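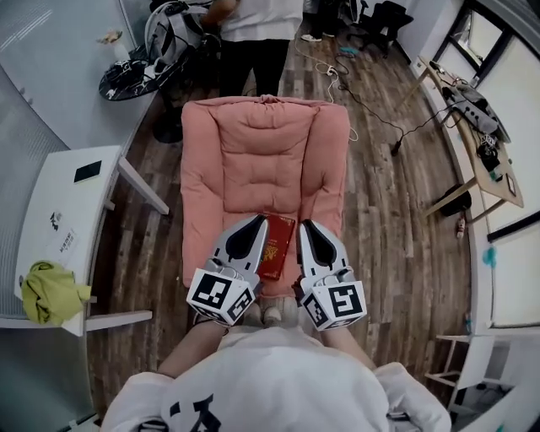
1st November

The pink armchair is finally clear. It took most of the morning, and I only meant to spend ten minutes on it.

I bought the chair secondhand last February, through a listing on Irkness, to have somewhere to read that wasn't a desk chair. For a few weeks I did read in it. Then I put a folder on the seat because I was going to need the folder in a minute, and after that it was where paper went. Mail, manuals, a calendar from Sầm, the takeout place downstairs, that I never hung up. A red booklet with gold printing on the cover that I must have moved five or six times without deciding where it belonged.

My rule this time was that everything on the seat had to go to a place that already existed. No new boxes or trays. I have bought trays before and they fill up the same way the chair does.

Most of the paper was recycling. The manuals went into the file drawer, except the one for a Wavolholm fan heater I gave away two years ago. I kept the warranty card for the vacuum and then noticed it had expired, so that went too. The red booklet is now on the shelf over the printer, standing up between two binders so it doesn't slide down flat and get lost behind them. That was the last thing to leave the seat.

With the seat clear I went over the upholstery. Dusty pink is a better color for hiding dust than I expected, but the tufting on the backrest catches everything. The brush attachment skips right over the low spots, so I used the narrow crevice tool and did it row by row. Then a damp cloth on the armrests. I use the Sultov fabric cleaner, 11 dollars a bottle, and I put it on the cloth instead of straight on the chair. I tried spraying it directly once and got a ring that took two more goes to get out.

The cables are still bad. There's a white one that ends up over the back of the chair whenever somebody needs power on that side of the room, and the black one crosses the floor where people walk. The power strip is in the wrong place for the desk and the wrong place for the chair. I measured for a longer run along the wall and then couldn't find the cable clips. I know I have them, it was a bag of 200.

The floor planks are mixed brown and gray and some much darker, so crumbs don't show until you're on your knees looking for clips. I swept while I was down there.

Still to do:
Find the clips or give up and buy more
Move the power strip
Go through the stuff under the desk
Get a reading lamp that fits beside the chair

I sat in it for a while after lunch. The seat cushion has held up fine. The left armrest creaks a little when you lean on it and I'd forgotten that.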